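FOR IMMEDIATE RELEASE

Vondotis Opens Second Phase of Household Demonstration Program

Vondotis announced on Monday that it has begun the second phase of Leka, its program for gathering examples of household handling tasks for robot learning. The work takes place in furnished rooms, with views recorded at the arm's wrist and from a higher position.

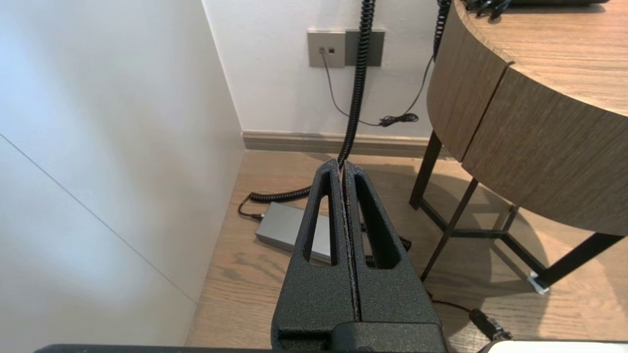
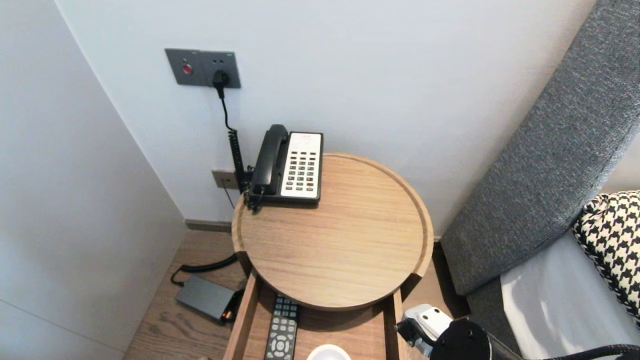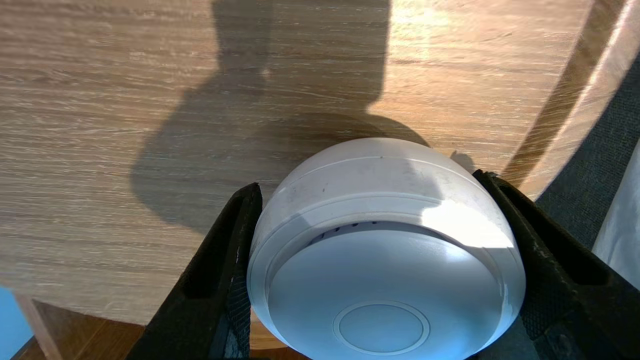
The second phase will cover 90 tasks, among them opening drawers, putting small articles away and working close to furniture and cords. Operators guide the arm through each task from start to finish, and each attempt is stored as a separate example. The program plans to collect up to 600 examples per task by the end of August.

"A learning system needs to meet the same drawer many times, under different light and from different starting points," said Ankica Milošević, director of data programs at Vondotis. "We keep the failed attempts as well – they are labeled and reviewed with the others."

Nine operators have been trained for the current phase. Review of the recordings is led by Gergely Pintér, whose group checks every example for missing views and timing errors before it is released to the training team.

Brotska, the program's partner for furnished rooms, will add further layouts in the coming months. Research groups wishing to apply for access to the first 100 reviewed examples may write to Ayanda Adams in the Vondotis partnerships office.

Contact: Vondotis Press Office | © Vondotis. All rights reserved. | Back to top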